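Is the Burkora rental worth it for a small test kitchen?

Posted by Tuva Nyberg, December 14, 2019

We've been offered a Burkora arm on a six-month rental: arm, two-fingered gripper, a teach pendant and two days of training. The quote is $947 a month, plus $569 for setup. The rep assures me it will "learn our kitchen." I've had summer students who couldn't manage that.

My boss wants it handling produce and cups at the Brevport site by October. Has anyone lived with one? I'm mostly worried about soft things, avocados in particular, as I'm the one who'll be wearing them.

Eliécer Nina

We do this sort of work all day. Brown paper over the table, blue tape to mark out the zones, one tray per item. An avocado is a fair test, so ask for a demo with yours, at the ripeness you really buy. 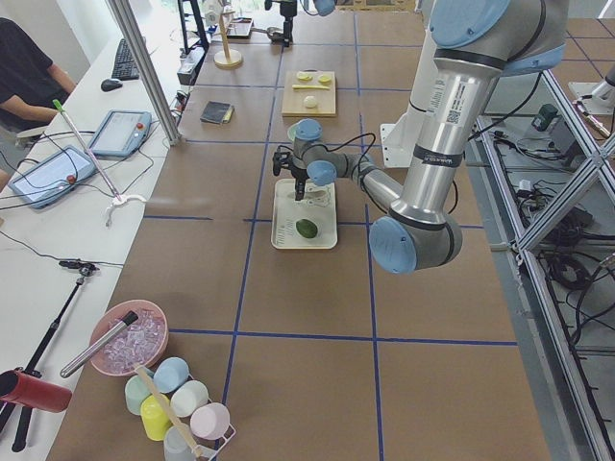 Caron reckons the training days are the only part of the package worth paying for, and that the setup fee is mostly a man with a laptop looking for a power outlet. I'd haggle on the fee. Get the grip force settings in writing too, and ask who pays for replacement finger pads. We did, to my lasting sorrow.

ditov

depends on the kitchen. ours was fine with cups. never tried fruit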